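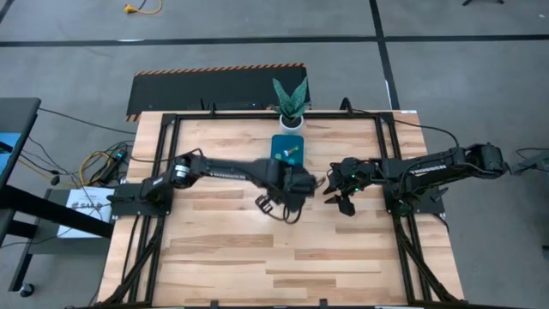

Unit 4: Houseplants at the workbench

Okay, welcome back! Last time we got as far as roots, and I promised we'd spend this one above the soil, looking at leaves and at how a plant copes once you bring it into a room with a concrete floor and not much going on at the windows. Bring the Amato booklet again, we'll need the leaf key at the back.

Start with the leaf itself. When you get an upright, pointed leaf with pale mottling on the green, write down the shape first and the pattern second. Everybody does it the other way around (I did too, for years) and then gets stuck, because patterning changes a lot with light and age, and shape mostly stays put. Sketch one leaf, full size, before you open the key. Ugly sketches are fine! Mine are terrible.

Where to set the pot

Back center of the bench is my favorite spot. You can see the leaves from the front, you have a big stretch of bare wood to work on, and your sleeves stay out of the foliage. A round white pot is nice for teaching as well, as dark soil shows up so well against the rim. Keep a small tray in front of the pot for bits and pieces, so they don't wander across the planks and roll off.

One warning about wooden tops: they hate standing water. If you water on the bench, put a saucer under the pot and wipe up afterward. The Griltex bench in my old classroom had a gray ring on it that we sanded twice and never got rid of.

Watering

I'm going to be a little bossy. Push a finger into the soil up to the second knuckle. If it's damp, walk away. For the plants on our list I give up to 200 ml at a time, slowly, around the edge of the pot, and then I leave it alone for a good while (longer in February, when hardly anything is growing). Nazareno Vitale, who taught this course before me, marked his watering days in pencil on the wall, and I still think that's better than an app.

For next time

Read pages 116 to 121 in the booklet. Draw two leaves from the same plant, one old and one young, and label the margin, tip and midrib on both. Then answer problem 7 on the Cusholm sheet, the one with the shade table. Leonardo Zanetti has spare copies if yours went missing, and I'm in room 464 until five if the shade table makes no sense to you.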